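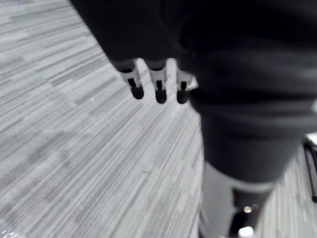
Facilities Helpdesk
Ticket 2077: Carpet tiles, shade variation and lifting edge, Flarelau building, second floor
Status: Closed
Opened by: Savita Thakur
Assigned to: Garba Osagie
Priority: Low
Opened: March 3, 2024

Savita Thakur wrote:
The gray striped tile on our floor doesn't match from one patch to the next. Some tiles read lighter than the ones beside them, and from the corridor door the difference is easy to see. Separately, one tile near column 16 has an edge standing up. Chair casters catch on it. Please check both.

Garba Osagie wrote:
Two questions before I come up.
1. Does the shade difference change when you look from the window side?
2. Has the area been spot cleaned with anything other than the standard Gronetti solution?

Savita Thakur wrote:
1. Yes, it is weaker from the window side. Not gone.
2. Not to my knowledge.

Garba Osagie wrote:
Site check done. Product is Kornness 50, 50 cm tile, light gray and charcoal streak, installed with tackifier. Lifted four tiles to read the backing.

Findings:
- Stripe direction is consistent. Arrows on the backs all point the same way, so this is not a rotated tile.
- Two of the four carry a different batch number. Those two are the lighter ones.
- Vacuumed and brushed the pile in one direction. Slight improvement, difference still visible.
- Lifting edge at column 16: tackifier is dry and has dust on it. Tile itself is flat when laid on a hard surface. No curl.

Action taken: scraped and vacuumed the subfloor under the lifted tile, applied new tackifier, weighted overnight. Do not roll chairs over it until I remove the weights.

Grigore Preda wrote:
Adding purchasing records. The original order was 2,000 tiles from Grecu, one batch. A later order of 77 tiles came from a second batch and was used for repairs after the floor boxes were moved. Grecu does not guarantee shade across batches. No claim possible on this.

Garba Osagie wrote:
Weights removed. Edge is down and holds when pulled by hand. For the shade issue, I propose swapping the second-batch tiles with first-batch tiles from under the storage cabinets. No purchase needed.

Savita Thakur wrote:
Fine with me. Please avoid the first week of April, we have visitors on the floor.

Garba Osagie wrote:
Swap completed ahead of April. Remaining second-batch tiles are under the cabinets. Closing.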